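Ticket: Shelf labels print old price after sync
Product: Orkora Store, label module
Opened by: Yesenia Serrano, Quintero Market
Assigned to: Eero Saarela
Priority: Normal
Status: Solved

Yesenia Serrano wrote:

Hello support. Since the update in March our shelf labels come out with the old price. I change the price in the back office, I press Sync, the screen says "Sync complete", and then I print and the label has still the price from before. At the register the price is correct, so the customers see one price on the shelf and pay another one. They are not happy and they are right.

It does not happen with all the items. Milk, bread and cleaning products are fine. The problem is in the snack section, mostly in the items that we sell by piece and also by box.

What I tried already:
Restart of the label printer (Ceno, the small model). No change.
Log out and log in again. No change.
Delete one item and create it new. This worked for that item, but I can not do it for the full section.

The catalog has 1,798 items. Please tell me if you need an export.

Eero Saarela wrote:

Hi Yesenia, thank you for the clear report. An export would help, yes. Please also send me the name of the price list that is selected in Labels > Settings, and one photo of the kind of products which are affected.

Yesenia Serrano wrote:

Export is attached. The price list in the settings is called "Default (2)". I do not remember that I made a list with this name. My colleague Melquiades Huerta says he also did not make it.

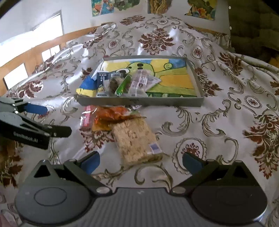 Attachment 1: oat or granola bar and other wrapped snacks, the kind of items with the problem

The bars are sold single and in a box of 18. When I change the single price, the label stays old. When I change the box price, the label of the box is correct. I hope this difference is useful for you.

Eero Saarela wrote:

It is very useful. I compared your export with the log of the update. When the update was installed, the program made a copy of your price list for all items with more than one selling unit. This copy is "Default (2)". The register reads from "Default", and the labels read from the copy. Single prices are written only to the first list, and box prices are written to both. For this reason the box label looks good.

Please do these steps in this order:
1. Open Labels > Settings and change the price list to "Default". Save.
2. Open Tools > Label cache and press Clear. It can take 3 minutes, please do not close the window.
3. Sync again and print one test label.
Do not delete "Default (2)" yet. I want first to see that no item is connected to it.

Yesenia Serrano wrote:

I did step 1 and step 2. In step 3 the test label was correct! Then I printed the full snack section and found 8 labels still with the old price. I attach the list of codes. All are from the same supplier, Pusside.

Eero Saarela wrote:

I see it. These items have the price list fixed in the item card, so the general setting is ignored. I asked Sobia Sandhu from the database team to reset the field for you.

Sobia Sandhu wrote:

Field "Price list override" is now empty for the codes in the list. I checked the rest of the catalog and found no other item with an override. Please sync one more time.

Yesenia Serrano wrote:

Synced and printed on Sunday before opening. Every label is the same as the register now. Can I delete "Default (2)"? It confuses the people here.

Eero Saarela wrote:

Yes, it is safe now. Make an export before, only for security. I have reported the copy problem to Dayana Montes, who is responsible for the updates, and I will link her ticket here when I have the number.

Yesenia Serrano wrote:

Deleted, and the labels still print well. You can close the ticket. Thank you both for the patience with my many messages.

Ticket closed by Eero Saarela. Reason: solved, confirmed by customer.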